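The Long Reach to the Top Shelf

Whether a machine can be trusted with the small duties of a shop counter or a kitchen bench is a question that Canadian retailers and care providers have been asking with growing impatience. Warehouses settled their version of it years ago. A pallet is a known weight with known corners, and it travels along a known path. The corner store and the family kitchen offer no such courtesies, and it is there that the present generation of household and service robots is being examined most closely.

The Clidberg programme, now in its second year, has taken the snack counter as its testing ground. The choice is a sensible one. A counter asks for very little strength and a great deal of judgment: a bottle with a narrow neck, a chocolate bar in a slippery wrapper and a slice of cake must each be handled on different terms, and a customer's order may call for all of them on one tray. The programme's published task list runs to 494 separate instructions, most of them no longer than a sentence.
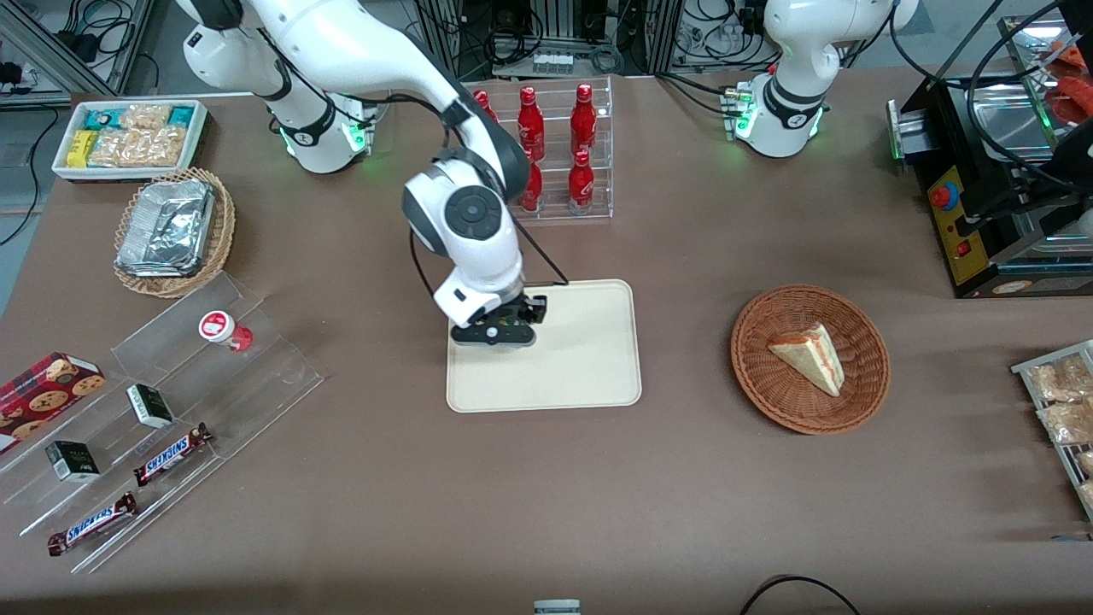 Dindel, writing in response to the programme's first report, took the view that retail work was being mistaken for a sequence of lifts. The greater part of a shop assistant's shift, the response argued, goes to noticing – a label turned the wrong way, a gap on the shelf, a customer who has changed her mind – and no task list yet in circulation rewards a machine for noticing anything.

The objection is a serious one, and the programme's own results do not dispose of it. Across 1,407 recorded attempts, the machines performed best when an item stood alone with clear space on either side. Performance declined when goods were set close together, and declined again when they had fallen over or been left at an angle, a condition any shopkeeper will recognize as the ordinary state of a shelf by four in the afternoon.

Packaging presents its own difficulties. Clear acrylic stands, favoured by merchants precisely for their transparency, are troublesome for machine vision, and foil throws back light in ways that confuse an estimate of depth. A person reaching for a chocolate bar corrects for such things without thought. A machine must either be taught to do so or be given a better set of eyes, and both remedies cost money.
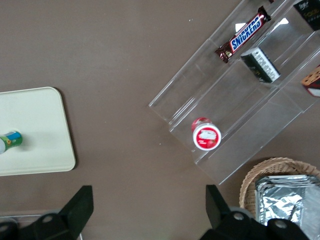

Randeritz would put the emphasis elsewhere, on the price of supervision. If one employee must stand by for every machine, the argument runs, then the shop has acquired a second member of staff to train and has released the first from nothing at all.

On that point the evidence is mixed. The Ó Dálaigh review, released in January, proposed that no service robot be considered ready for the counter until it could work 40 hours without a person stepping in. None of the systems it considered met that standard. Several could nonetheless manage a single chore to a respectable level, provided the chore did not change.

Households set a harder test again. A store may rearrange its shelves to suit a machine, and some will no doubt choose to do so. Few families will move the cookies for the convenience of an appliance, and fewer still will keep them in the same place from one week to the next. The review accordingly treats home use as a separate matter and recommends that public funding for it be assessed on its own terms.

For the present, Clidberg intends to extend its trials to restocking and to the clearing of used trays, with 50 new tasks to be added to the list. The revised protocol will require that every failed attempt be reported alongside the successful ones.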